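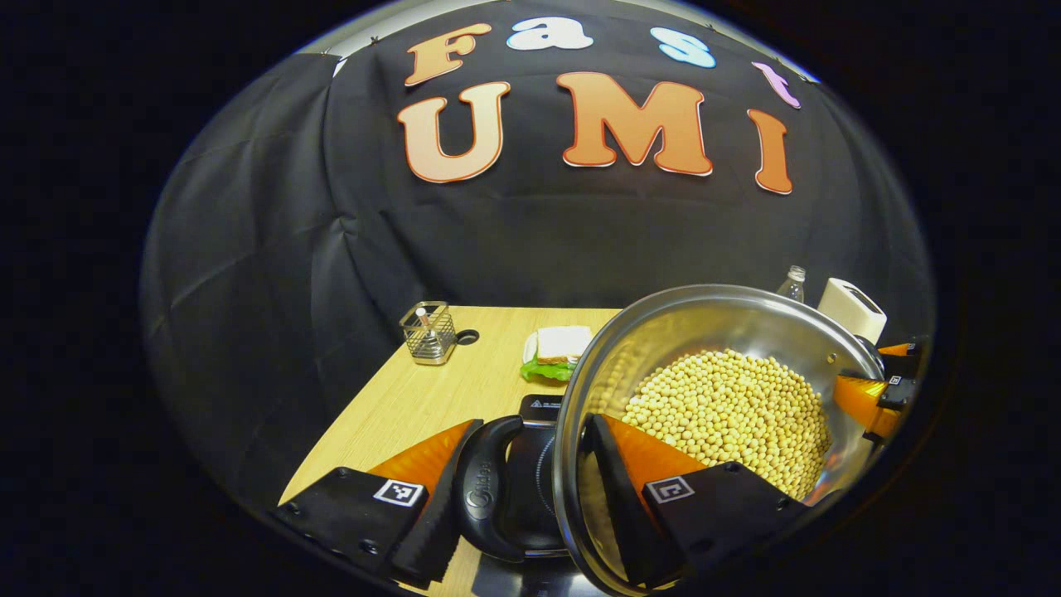
Two grippers on the soybean pot, bench with the black backdrop.

Projects > Kollow > Meetings > Minutes

22/09/2024
Posted by Csenge Vincze

Kollow handling project: minutes of the safety meeting held at the Bilcombe workshop

Present: Nuwan Sikder (chair), Csenge Vincze (minutes), Sabina Mondal, Hemi Doolan
Apologies: Sabina Kumarasinghe

1. Minutes of the last meeting
Agreed, with one correction. The spare finger pads went to Prevham, not Beddoe.

2. Arm stall during the pour test
Hemi reported. On run 408 the left arm stopped part way through lifting the pot of dried soybeans. The right arm carried on for a moment before it stopped too. The pot turned in the grip and beans went over the table and floor. Hemi pressed the stop button. No one was hurt and the pot was not damaged.

The log shows fault code 2906 on the left wrist joint, which is an overload. There was no fault on the right arm. It stopped only when the stop button was pressed.

Sabina M. asked whether the pot had been overfilled. Hemi said it had been filled by eye, as usual. Nuwan said the fill should be weighed from now on.

3. Linked stop
Nuwan was more concerned about the right arm than the left. A fault on one side is meant to halt both. Csenge found that the link had been switched off in the settings on 3509, the older controller, when its software was reloaded earlier in September. The start-up checklist does not cover it.

Agreed that no two-arm lifting takes place until the link has been tested with the pot empty. Demonstrations by hand with the held grippers may continue.

4. Floor
Beans are slippery underfoot and some had rolled under the next bench. Floor to be swept before anyone restarts a run. Sabina M. asked for a tray with a lip. Hemi thought it would get in the way of the fingers. Left open.

5. Actions
Hemi: switch the link back on and test it, both directions.
Csenge: add the link to the start-up checklist and check the Beddoe controller for the same setting.
Sabina M.: scales for the bench, and a price for a tray.
Nuwan: write up the incident and send it to Prevham.

6. Any other business
The key to the tool cupboard is missing again. Next meeting to be set once the link test is done.

Comments

Sabina Kumarasinghe: Sorry to miss this. Can the link test include pulling the power on one side as well as forcing a fault? They go through different wiring.

Hemi Doolan: Yes, will do both.

Sabina Mondal: Cupboard key was in the scales box.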